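Kids' Science Corner | Gadgets & Gizmos
April 27, 2021 | By Lora

My job today is to tell you about a robot that tidies kitchens. Lucky me! I hate wiping up crumbs, so I was very curious. It's called the Warel, and it comes from a company named Longo. You can't buy one at the toy store — Longo rents them out to schools and test kitchens for $1,740 a month. (That's a LOT of allowance.)

So what do you get for all that money? Mostly, you get arms. A robot arm works a bit like yours. It has joints where it bends, kind of like a shoulder, an elbow and a wrist. At the end, where your hand would be, there's a gripper.

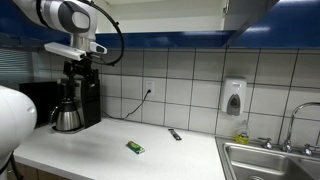
WIVLOW, March — I got to spend a morning with the Warel in a kitchen with the brightest blue cabinets I've ever seen. I want those cabinets. But back to the robot!

Picking up a snack sounds super easy, right? You see it, you grab it, you eat it. You don't even think about it! A robot has to work through every bit of that. Is there something on the counter? Which way is it pointing? Where should the fingers go? If it gets the answer a tiny bit wrong, it pinches the air, or it bumps the snack and has to start over.

Try this at home. Close one eye, hold out just your thumb and one finger, and pick up a gum wrapper that's lying flat on the table. Harder than you thought? Now you know how a gripper feels (well, if grippers had feelings).
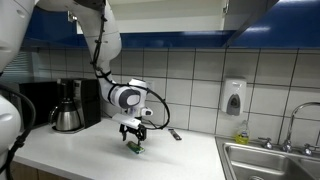
Flat things are the trickiest, because there isn't much to grab. A big coffee pot has a nice fat handle. A little package lying down is hardly taller than the counter, so the fingers have to come down really low without bonking into it. Longo told me the Warel practiced on 2,115 different objects before anybody could rent it. My favorite was a rubber duck.

Is it fast? Um, no. It needs about 40 seconds for each thing it picks up. I could clear a whole counter in that time, if somebody promised me dessert.

The Warel comes with a guidebook that's 112 pages long, and a grown-up has to read it before the robot gets switched on. I'd give it four stars out of five. It loses one for being so slow — and I still had to wipe up my own crumbs when I got home.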